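Sorting Drink Containers at Home
Household Advice, Arkholm Resident Services

Residents are asked to sort drink containers before they are taken to the collection point on Dakdale Road. The work is easiest at a cleared table, with two open bins set side by side at the back and the cans and bottles in front.

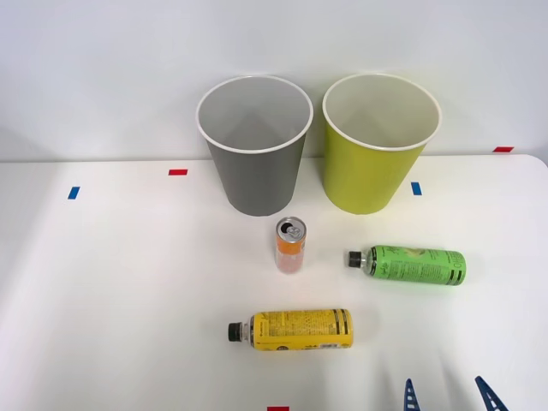 Gray and green bins, with a can and bottles still to be sorted.

Assign one bin to metal and the other to plastic, and keep to that choice. Empty each container fully and rinse it in cold water. Pull tabs may stay on cans. Labels may stay on bottles.

Wipe the table once sorting is finished – sugar residue hardens quickly and draws ants, particularly in September. A bowl of warm water with a little dish soap is sufficient.

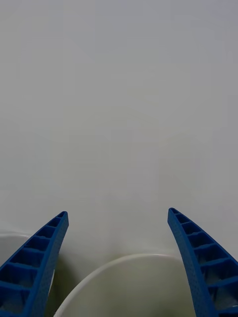 Kumudini Jayasinghe
Household Waste Adviser

Bins should be washed every second Sunday and left upside down to dry. Larger loads, up to 30 containers per visit, are accepted at the Brodilthorpe counter.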